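In Praise of the Long Lunch
Garba Ekwueme
December 20, 2019

I have eaten lunch at a desk maybe a thousand times and I can remember two of them, both because I spilled something. The lunches I do remember all went on too long. Somebody ordered coffee and then somebody else wanted coffee too, and by the time we stood up the light had moved to the other side of the room.

So let me make the case for it, the real long lunch, two hours if you can get it and an hour and a half if you can't. I don't mean the business kind with a contract folded in a jacket pocket. I mean soup, bread, something hot after that, and people you like well enough to hear a story from twice.

My friend Njoroge Kirui converted me. When I worked at Pluretti, a small printing firm, he ran the bindery, and every Friday he shut off his machines at noon and did not turn them on again until 2. The owner hated this for a month. Then he started coming along! He turned out to be wonderful company, a man who knew everything about pigeons and had been waiting years for a chance to say so.

What I love most is the middle hour. Early on, people trade news, and news is fine, but it runs out. There's a lull while the plates get pushed back, and then a person who has said almost nothing will start in on the summer they were nineteen, or why they quit the violin. You can't schedule that part. I've had colleagues I sat beside for years and only met during a lull.

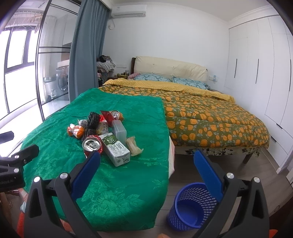 Vol. 9, No. 2

I know the objections. Plenty of people get a half hour and a plastic chair, and no essay of mine will change their shift. Fine, then take it on a Sunday. Take it once a month. Last August we put 9 people around my sister's table for a meal that began with cold melon and ended when the mosquitoes came out, and most of the food was beans. It cost less than one tank of gas.

The cooking matters less than you'd think, too. Make one big pot of something, put it where everyone can reach, and sit down with them (this is the hard bit, if you're a fusser like me). A host who keeps jumping up makes everybody eat faster. Leave the dishes. They'll be just as dirty at four o'clock.

I'm 63 now, and my knees complain about the chairs, and I would still rather be at a table at half past one than anywhere else I can think of. Njoroge is retired and lives a bus ride away. We're having lentils on Friday, and he's bringing the bread.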